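# What the folding table changed

I have worked at the Fandmont garment sorting center in Drarnbridge long enough to have folded on three different kinds of table. The newest one has an arm at it. 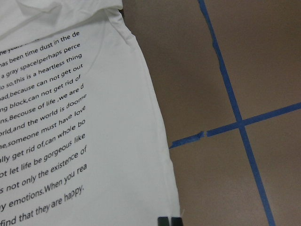

You'll all be on the loading dock by December, one reader wrote under my last post, and asked why I was being so calm about it. I've had a few comments like that, so I'm going to write down what has changed on our floor and what hasn't, as far as I can tell from where I stand.

We take in used and overstock clothing, sort it, fold it, bag it, and send it out to shops. T-shirts are most of it. A good folder on our line does 147 shirts an hour when the pile is decent. The arm came in under a project the office calls Clukon, and in its first week it did 45. It is faster now, but I don't have a number I trust, so I won't give one.

The first change was the tables. We used to have one long bench and you stood where there was room. Now there are stations, and the stations have blue tape on the tops. I didn't like the tape. After a while I noticed I was lining up my own hems to it on the hand tables, and so was everyone else. Bags come out flatter than they did.

The second change was the shirts themselves, or how we look at them. Before, you didn't read anything. You folded. Now one of us stands at the arm's station, lays the shirt out, and waits, and you end up reading what's on it. We get a lot of shirts with long blocks of English that nobody proofread. One had line after line about a gray space and a heartless thing and the world being doomed, with "because" spelled wrong, and it finished up with "find that they are happy." I thought about that one through lunch. When I was doing 147 an hour I would not have known it had words on it.

That waiting is the part I'd warn people about. It is easier on the shoulders and harder on the head. My wrists feel better than they have in years. By two in the afternoon, though, I'm tired in a way I wasn't used to, from watching for the moment when a sleeve goes wrong. On the bench you could talk. At the station you can talk some, but you lose the thread every time a shirt bunches up and you have to step in and flatten it.

The third change was the carts. Carrier is the system that moves the full bins from sorting to folding and takes the bags away to shipping. Pushing carts used to be the job you got when you were new, or when the shift lead was annoyed with you. It was also the only job that took you past every part of the building. People who pushed carts knew things. They knew shipping was short on tape or that a load of wet coats was coming. Carrier brings the bin and it doesn't bring any news. We found out about a late truck last month from the driver, who was already standing at the door.

I brought that up at a shift meeting and we now have a whiteboard by the break room. It helps when somebody remembers to write on it.

As for jobs, since that's what the comment was about. There were no layoffs when the arm came in. Two people left folding and their spots weren't filled, and I count that as a change even if the office doesn't. One of them went to inspection, which pays a little more. The other took a job across town. The hiring sign out front used to say folders and now it says station operators. The pay listed under it is the same.

There is training, and it's decent. I did mine over a week of mornings. You learn how to lay the garment so the gripper can get at it, when to pause it, and how to log what went wrong. The log has a list of reasons to pick from and most of what happens isn't on the list, so a lot of us use "other" and type a line. Someone does read them — a few of my lines turned up as new choices later on.

The target for my station is 200 shirts by first break, hand table and arm together. We hit it most days. On days with a lot of thin or slippery fabric we don't, and so far the shift lead has been fair about it. I'd like the fabric written into the target and I've asked for that.

So I don't know about December. I'm on the schedule through the end of it, mornings, station two. The next batch is supposed to be hoodies, 100 bins of them, and those are all going to the hand tables for now.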